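Ordnung mit Deckel

Kolumne, August 2026

Wer Schmuck besitzt, soll ihn verstauen. So weit kann ich folgen. Misstrauisch werde ich, wenn mir jemand dafür einen Kasten mit Polsterwülsten, Schlitzen, Rüschentasche und goldfarbenem Verschluss hinstellt und behauptet, ab jetzt sei Ruhe in der Schublade. 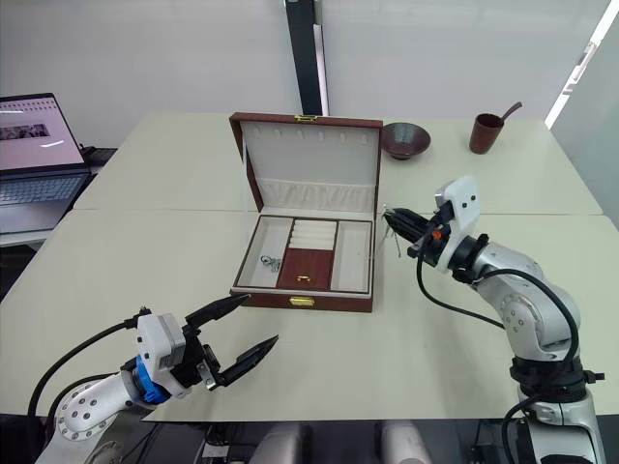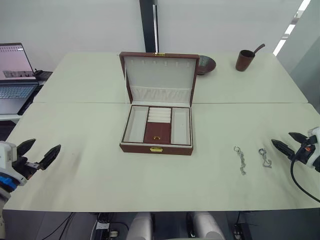
Aufgeklappte Schmuckschatulle, zwei Aufnahmen. Fotos: Cường Kim / Sokholm

Ich habe nichts gegen Leder und weiße Polster. Ich bezweifle nur, dass Fächer Menschen ordentlicher machen. Auf dem ersten Foto ist der Fall schon eingetreten: Im linken Fach liegt etwas Silbernes, das nach einem Schlüsselbund aussieht. Ein Fach ohne klare Aufgabe nimmt eben, was kommt. Der kleine goldene Ring wiederum liegt unterhalb der Ringrolle, also knapp neben dem einzigen Platz, der eigens für ihn genäht wurde.

Auf dem zweiten Foto liegen zwei Silberketten rechts neben dem Kasten auf dem Tisch. Gut, wohin auch damit? Oben im Deckel die Schlitze, darunter die geraffte Tasche. In so einer Tasche habe ich einmal drei Ketten verwahrt und sieben Monate später einen Knoten herausgezogen, den ich mit einer Stecknadel bearbeitet habe, bis mir die Augen tränten. Seitdem halte ich die Rüsche für Dekoration.

Mein Bekannter Trí Tăng sieht das anders. Er hat sich bei Husus einen großen Kasten gekauft, 409 Euro, und räumt abends tatsächlich alles hinein, Ringe nach Breite. Ich habe ihn gefragt, was er davon trägt. Immer denselben Ring. Der liegt nachts auf dem Waschbeckenrand.

Das ist für mich der wunde Punkt an der ganzen Aufbewahrungsliteratur. Menuditz hat dem Thema gerade ein Sonderheft gewidmet, und auf jeder zweiten Seite wird einsortiert - aber kaum einmal morgens um halb acht etwas herausgesucht. Dabei entscheidet sich die Sache genau da. Was ich täglich trage, will ich greifen können, ohne einen Deckel aufzustellen. Was ich selten trage, braucht vor allem Platz für sich, und den bietet ein langes Fach weniger als sieben kleine Stoffbeutel.

Für Ringe lasse ich die Rolle gelten, die hält sie einzeln und man sieht sie. Für Ketten nehme ich Haken an der Innenseite der Schranktür. Und die Schlüssel gehören in den Flur, auch wenn der Kasten noch so schön ist.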